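Goalkeeper distribution: short to the fullback or long under a high press?
Posted by Dinesh Reddy in Goalkeeping

I coach an under-15 side playing a 4-3-3. Opponents have started pressing our goal kicks with three forwards, man for man on the center backs and the holding midfielder. Our fullbacks are open, but the pass to them is 30 yards in the air and my keeper lands maybe half. Should I keep building short or go long until the press drops?

Hiba Awad
Watch their wingers first. If the press is three against your middle three, the fullback is free and the pass is worth training. Have the keeper strike it flat, laces through the lower half of the ball, aimed at the fullback's front foot. Start the fullback 5 yards deeper than feels natural. The first touch goes up the line, away from the near forward. 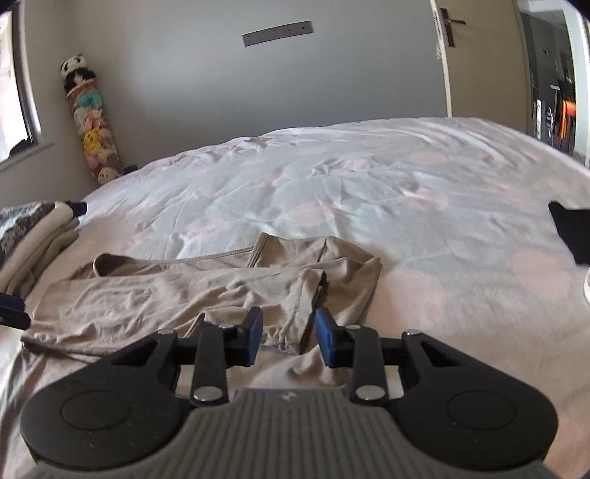

Filed under: Goal kicks, Pressing, Youth 11v11

Chang-ho Ha
just kick it long, they're 15

Dineo Tshabalala
Long works only if you set up for it. Push the back line up to squeeze the space, put the striker on their weaker center back and keep 2 midfielders close for the second ball. Wingers tuck in before the kick, not after. We alternated short and long from April on and the press got slower, as their forwards had to check their shoulders. Remember that on a goal kick your center backs can receive inside the penalty area, so use the full width of it.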